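Acta de la reunión del equipo de Flomovia, 29 jun 2020

Bueno, apunto yo otra vez, así que perdonad el tono. Empezamos con Tosten, el mapa nuevo: las partidas se alargan demasiado en el puente y a mí me han eliminado 2 veces nada más aparecer (¡dos!). Acordamos mover el punto de salida y bajar el límite a 30 jugadores, que con 32 el servidor de Onton va a tirones.

También hablamos de la heroína Ngubane. Me encanta, pero su escudo aguanta 600 de daño y así no hay quien la tumbe. Lo dejamos pendiente hasta probarla más.
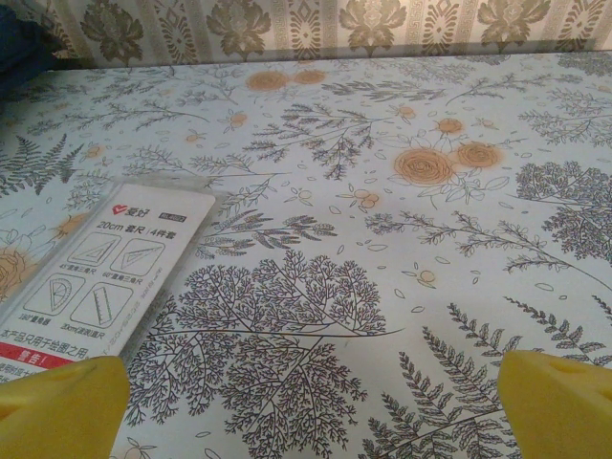

Punto 2. Tienda y recompensas

Discutimos un buen rato por el precio de los trajes, yo los veo carísimos. Se mantiene el cofre diario y quitamos los anuncios entre rondas, ¡por fin! Queda por decidir si los trajes de junio vuelven a la tienda. Lo retomamos en la próxima reunión.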